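ok thread on giving up the car for a month. November 2021, started on the 1st, writing this from the laundromat so bear with me

1/ rules: no driving, no rideshares, no borrowing my sister's van. bus, bike, feet. train if it's going somewhere real

2/ week one was all bus. the 28 is fine til 6pm and then it's a rumor. stood outside the Hadier store forever with a bag of frozen peas going soft. app said "arriving" the entire time

3/ somebody asked what I'm spending. monthly pass is 70 bucks. last month on gas + parking I spent a lot more than that and I'm not ready to add it up

4/ bike stuff. bought a used Brumo off the listings, rear brake squeals like a kettle. tried cleaning the rim, tried new pads, still squeals. people do get out of the way tho

5/ groceries are the hard part. you buy for two days, not ten. no more giant detergent. I now have opinions about backpack straps

6/ rain. got the Danura jacket everyone in my replies swears by. shoulders good, cuffs terrible. wet sleeves all through a dentist appointment

7/ thing I didn't expect – I know my neigborhood now. there's a shoe repair place two blocks from me. I've lived here six years

8/ bad one: missed the last bus after a late shift and walked the whole way home on Hafþórsson Road. no sidewalk on the north side, none, just a ditch and people doing 50. wrote to the city, got ticket number 3257 and an auto reply

9/ stuff that helped, for anyone thinking of trying:
lights that charge off usb
spare socks at work
screenshot the timetable, the app WILL die
tell your boss first

10/ days off I just walk now. no errand, pick a direction and go til I'm hungry. used to drive to a trail to do this lol 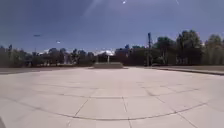 big plaza, lots of sun. trees way at the back

11/ knees are sore, sleep is way better. dunno if those are conected

12/ car battery is probably dead by now. going to find out in December. might keep going thru the holidays, might cave the first time it ices over

13/ someone in replies says they've done 92 days straight with two kids. ok. you win

14/ dryer's done, more later. if anyone has a fix for the brake pls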